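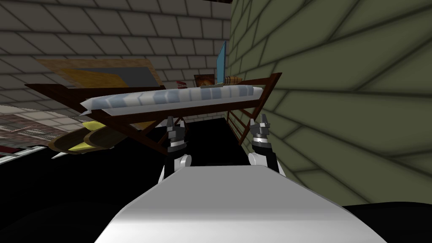
Appeal filed with the immigration board, can they still deport my husband while we wait?

Posted by clolau_mom in Immigration and Courts

My husband was ordered removed by an immigration judge in April. He has lived here for 20 years and has a green card, but he has an old conviction from when he was young. He is being held at the detention center outside Nusovville, which is a three hour drive for me and the kids.

The lawyer we had for the hearing filed the appeal 7 days after the decision and I have the receipt notice. Now a deportation officer has told him he should "get his papers ready" and asked him to sign for a travel document. He didn't sign anything. Can they put him on a plane before the appeal is decided? The lawyer wants $3000 more to keep going and I can't get that together before the end of the month. I also don't know if I should be asking for a stay or if we already have one.

northgate_paralegal

If the appeal is from the judge's decision in his regular removal case, and it was received on time, the removal order isn't final yet and there is normally an automatic stay while the Board of Immigration Appeals has the case. You don't file a separate motion for that. The date that counts is when the Board received the appeal, so check it on the receipt notice.

The automatic stay does not cover everything. If what was filed is an appeal from a denied motion to reopen, in most cases there is no automatic stay and you have to request one. The same goes for a petition to a federal court of appeals after the Board rules. Read the top of the receipt and see what it says was appealed. Keep a copy at home and mail one to him so he can show it to the officer.

About the travel document: officers sometimes start on that early. It doesn't mean a flight has been booked. He should ask to speak to his lawyer before he signs, and he should ask for anything he is given in a language he reads well. Make sure nobody talks him into withdrawing the appeal, because then the order becomes final.

You can check the case status with his A-number on the court's automated phone line. It works at night too.

benny70

They can do whatever they want, I would not count on any appeal. My neighbor was gone in a week. Get a new lawyer.

varalen_road

We were in the same spot last year. On the money, ask the lawyer for the price of the written brief alone. Ours had quoted one fee for everything and the brief turned out to be less than half of it. Also call the Meinecke legal aid office. They took our call at 8 in the morning, and they have a list of people who do detained cases at low cost. The wait for a callback was long, so call now and keep looking in the meantime.

Watch for the briefing schedule in the mail. It has a due date on it and for detained people it is short. If he gets moved to another facility, send the Board the change of address form right away. Ours went to the old place and we nearly missed the deadline.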